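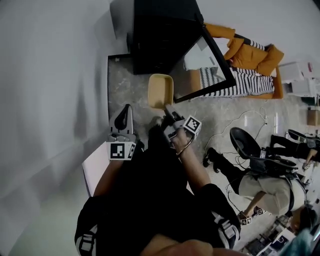 Plakutier project, catch-up at Billham, December 22, 2019

I took the notes again, so blame me for the spelling. Five of us in the room, with the Vik people on the phone for the first half.

Last minutes: fine, apart from the demo total, which I'd typed wrong. It's 2,827 with the hand-held grippers since November, all of them done without a robot.

Tracking: we spent ages on this! The marker cubes on the grippers give us the hand path, and the head camera gives the view. It works well until a wrist turns and the marker goes out of sight – then the path jumps. Filling in gaps of up to 9 frames looks safe. Anything longer gets thrown out for now, though I'm still a bit sad about the good demos we lose that way.

Results: the policy trained on floor pick-ups got 50 tries on the arm at Prellska. Reaching was lovely, closing on small boxes much less so (it tends to shut early). Vik asked if that was the camera height. We think it's more likely the delay between the camera and gripper clocks, but we haven't tested either.

Mixed rooms: we agreed to keep recording in furnished rooms with sofas, mirrors and all the rest. I'd like a plain-room set to compare against, and that got a yes, if it's small.

To do:
Me – measure the clock delay and rerun the worst takes.
Vik – send the new path-fitting code.
Prellska – repeat the small box tries with a slower close.

Next meeting at Vik's place, date to follow by email.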